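Keeping pegs, rods and small fittings in order on the bench

Posted in November, in Workshop tips

For many years I kept all my small round things in one big tin. Dowels, steel pins, plastic pegs from furniture kits, the shaped plugs that come with a new shelf and then you need them again two years later. To find one piece I had to empty the whole tin on the bench, and half of it rolled on the floor. Now I keep the long and thin things standing in blocks with holes, and the tin is only for screws.

The idea is simple. A thing which stands up shows you what it is. A thing which lies under 200 other things shows you nothing.

Choosing the block

Take a block which is thick and heavy enough. If it is too light, it will fall over when you put a long rod near one end. I have made mine from offcuts of hardwood, and I have also two plastic ones from Skemier that I bought at a closing sale. Both kinds work well. With a wooden block, put a piece of rubber mat underneath, otherwise it walks across the bench when you pull a tight peg out.

Depth of the hole matters more than people think. For a peg as long as your finger, I drill to one third of its length. If the hole is shallow the peg leans, and a leaning peg is always the one your sleeve catches.

Round holes and other shapes

Most of what we keep is round, so most of the holes can be round. Drill them a little wider than the peg, so that you can lift it with two fingers. If you must twist it, the hole is too tight. Sand the edge of the hole, or run a countersink in it for one second only.

For pieces with a profile it is nice to have a hole with the same profile. You can't put the wrong one in it, and when the piece is missing, the hole tells you which one to look for. Square holes I make with a small chisel after drilling. Star and hexagon shapes I don't try by hand, my patience is not so big.
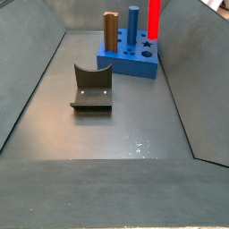 Sharon Makokha wrote to me that she does it without special holes. She drills everything round and in one size, and paints a ring of colour at every hole, and then the same colour on the end of the peg. "My children put everything back correctly, and they never did it with my labels," she says. I tried her way on one block and I like it, but use enamel paint, the water paint was gone from my pegs before the end of winter.

I think both ways can live on the same bench. Shape for the pieces that have a shape, colour for the round ones which look alike.

Where things should stand

Put the tall pieces at the back and the short ones in front. It sounds like a thing for a school photo, but your hand comes from the front, and it will knock the tall ones if they are in the way. Leave a few holes free. There is always one more peg coming.

Flat things like brackets and angle plates do not belong in the block. I keep them beside it in a shallow tray with sloped sides. The slope is useful – you push the bracket against it and it comes up to your fingers, and you don't need to scratch at the bottom with your nail. A grey or other plain colour for the tray is best, small dark parts are easier to see on it.

Cleaning

Sawdust goes in the holes, and after some months the pegs do not go down fully any more. Turn the block over and knock it on a piece of wood. What stays inside you can take out with a pipe cleaner or an old bottle brush. Never blow into the holes with your face over them, I have done it and I was washing my eye for a long time.

If a wooden block swells in damp weather, wait for a dry week before you make the holes wider. I was in a hurry once, and in summer all my pegs were loose. A little wax on the peg is often enough.

One last thing about rods. Anything longer than 60 cm should hang on the wall or lie in a rack. I have seen a beautiful block fall from the bench with a long rod still in it, and the corner of the block never looked the same.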